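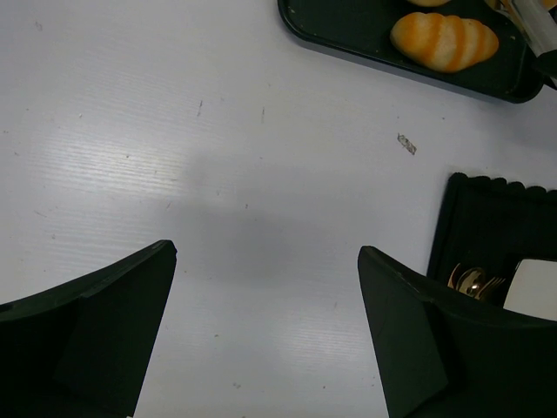

The question of how a small town should record its local recipes has occupied me for much of this year. My own collection, begun in December, now holds 143 handwritten cards from households in and near Skoltside. The purpose of these notes is to set out how the cards are sorted and which rules apply to new entries.

Each card is filed by the name the household uses, even where a neighbor has a different name for the same loaf. Spelling is left as written. Measurements such as "a cup and a bit" are copied without change, and a modern weight is added in pencil only when the owner has agreed to it.

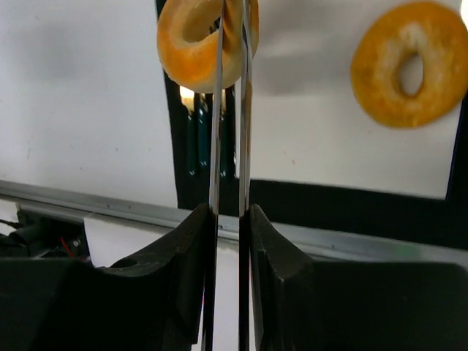
Cards that came from the former Karagiannis bakery are kept in a separate box. Bujar Kelmendi, who worked there for eight years, has kindly read them and marked three that he believes were never sold to the public. His remarks are stored with the originals. 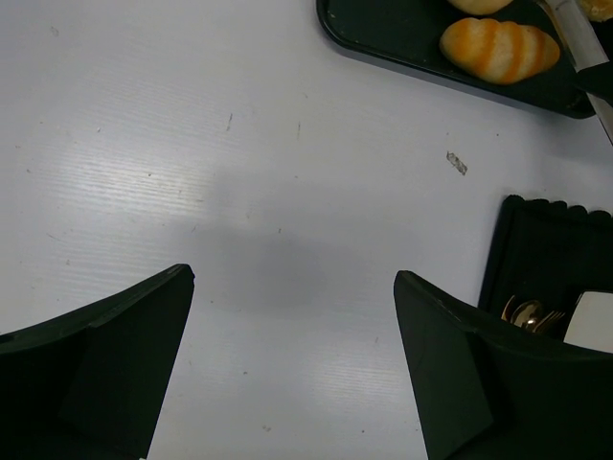 Jodlow, May 29, 2023

The second reading of the cards was completed here. Five entries remain in dispute, all of them concerning rye, and they will stay in the open file until both families have replied. A copy of the full index may be requested in writing. Requests for single recipes will be passed to the household concerned.

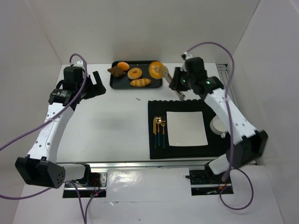
Shape presents a harder problem than spelling. Many cards give flour, salt and time in full and say nothing of the finished form, which the writer took to be common knowledge. A smooth oval bun, a golden ring and a long roll with paler stripes across the top can sit together on one black tray and be told apart at once, yet the cards might call all of them "small bread." New entries must therefore include a short note on shape. A pencil outline on the back of the card is also accepted.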